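Macarena Carrasco had her hand wraps off before the doctor finished talking. The cut over her left eye would need stitches, he told her, and the bout planned for November was off. She nodded, asked how long, and went to find her phone.

That was the second fight she had lost to an injury, and at bantamweight a second long gap can cost a fighter her place in line. Her coach, Maximiliano Cordero, had already heard from two managers asking if the slot was open.

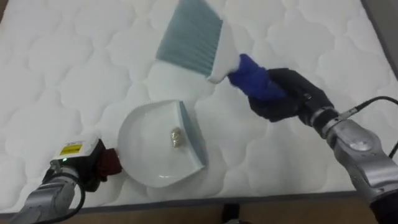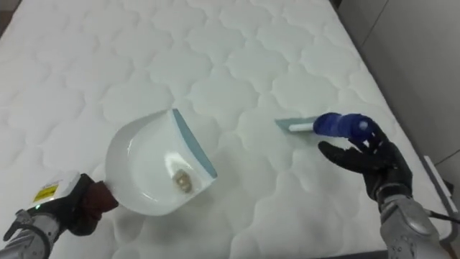 ## Back at Bemgate

Carrasco trains at Bemgate, a gym over a tire shop in Pisulley. She goes in at 6 a.m., before her shift at a print shop, and again at night when the mats are full. For the first month after the cut she was not allowed to spar, so she drilled takedowns and hit pads with Cordero.

"I got bored and I got better at wrestling," she says. "I don't know if one came from the other."

Cordero is less casual about it. He thinks her takedown defense was the reason she dropped a decision to Goicoechea last year, when she spent most of the last round on her back against the fence. He has watched that round more often than she has.

"She was winning on the feet," he says. "Then she got tired and started backing up in a straight line. You can't do that with a wrestler."

## A crowded division

The Nakmont promotion has 20 women on its bantamweight roster, and the top four have all fought each other at least once. Goicoechea sits second and wants the title shot. Carrasco wants Goicoechea.

The matchmakers have not said yes. A rematch would sell in Pisulley, where the first fight drew 782 people to a hall that had never hosted the sport before, but the champion has been out with a bad knee and the office would like to keep its contender busy – or keep her safe, depending on who you ask.

Carrasco says she will take another opponent if she has to. She has cleared her medical and is sparring again with headgear, mostly against smaller and faster partners. Her weight is good. She would like an answer soon, as the print shop needs to know which weeks she will be away.

"I told them any date," she says. "They said they'd call."

Cordero has started the camp anyway. Wednesday-style hard rounds are back on the board, five minutes each, and the last one always begins with her back to the fence.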